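Grundbridge Allotment and Workshop Society
Notes of the September meeting, Tuesday, in the long room

Item 1. Last minutes agreed, apart from the spelling of Urkimeck, which has now been wrong twice.

Item 2. Keys and the key plate

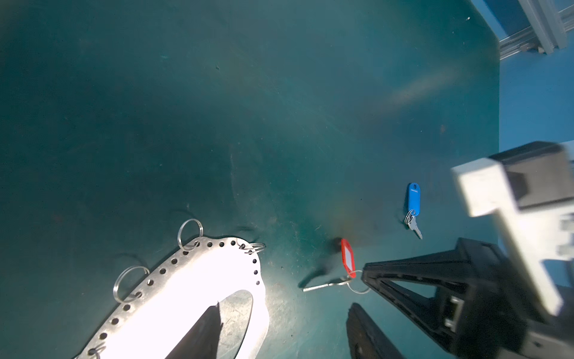
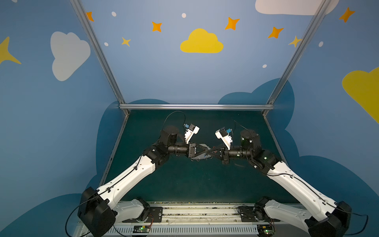 Justinas Kļaviņa reported on the proposal to hang all the shared keys on split rings through the holes in a single metal plate, with a red tag for any key that is out on loan. He thinks it will end the trouble over the shed keys. Several members were not convinced. The same was said of the hooks, and before that of the biscuit tin, and the tin is still on the windowsill with keys in it that fit no door we own.

It was asked how anyone is meant to get a key off a split ring with cold hands at seven in the morning. Justinas said you get used to it. The question was asked again and the answer was the same.

It was asked who writes the labels. Last time they were done in ordinary biro and faded by spring. Pernavex sell a pen that is supposed not to fade. The meeting will believe that when it sees it, but agreed to buy one.

A member wanted to know what stops a person walking off with the whole plate. Justinas suggested screwing it to the wall by the sink. The wall by the sink is the one the shelf came off.

Agreed: a trial with 4 rings until the next meeting, covering the long room, the tool shed, the water stopcock and the bottom gate. The other keys stay where they are. If any of the 4 goes missing in that time the plate comes down and we go back to the hooks. Justinas asked for it to be noted that he thinks this is harsh. Noted.

Item 3. Spare keys

The Ots quote for recutting all 21 locks to one pattern came to 4000 before tax. There was some laughter. Not pursued. Members holding spares at home are asked, for the 3rd time, to bring them in.

Item 4. Tables

Please wipe them down after use. A rota was offered and turned down, the last rota having been followed by the person who wrote it.

Item 5. Any other business

The kettle. Deferred.

Closed at ten to nine. Next meeting in the same room, if the key can be found.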